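Chapter 4
Looking After a Two-Arm Cell

When I started at the Trosdale workshop I figured the arms would be the hard part. They weren't! The hard part was everything that touches them: fingers, cables, screws, the sheet on the table. Our cell is a Stilidano pair, and by the time I wrote this chapter it had 368 hours on it, so I've had plenty of chances to get things wrong.

Start with the fingers. I look at mine first thing, before coffee, with the power off and a flashlight in my hand.

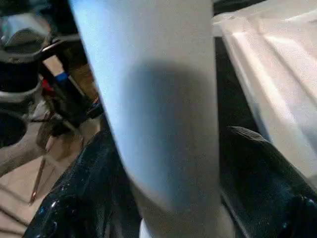 I run a thumb along each one and feel for nicks, then wipe it with a dry cloth. A rough spot will mark a pale part long before you notice it yourself (ask me how I know). If a finger wobbles, tighten it before you do anything else, and write it in the log.

Next come the brackets. Get in close and check every screw hole for cracks, and copy the label into your log while you're down there, even if you have to read it upside down. I skipped that once and spent a whole May afternoon ordering the wrong plate from Anozie.

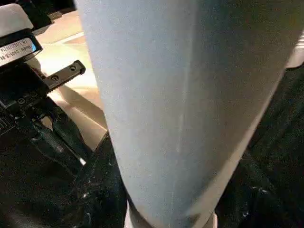 4.1 Cables and Table Cover

Move each arm slowly through its full reach and watch the cables the whole way. You want slack, but a loop that can't snag on the work. Smooth the table cover too, and keep its edge out of the joints.

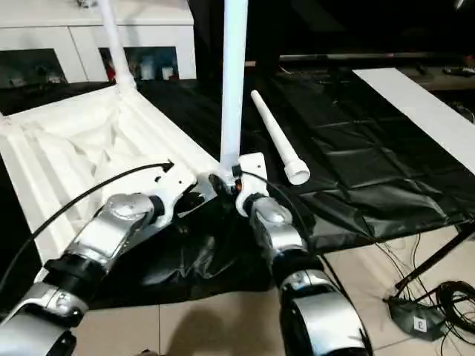
Figure 4.3 Both arms at the covered table, with a cable running along the outside of the left arm.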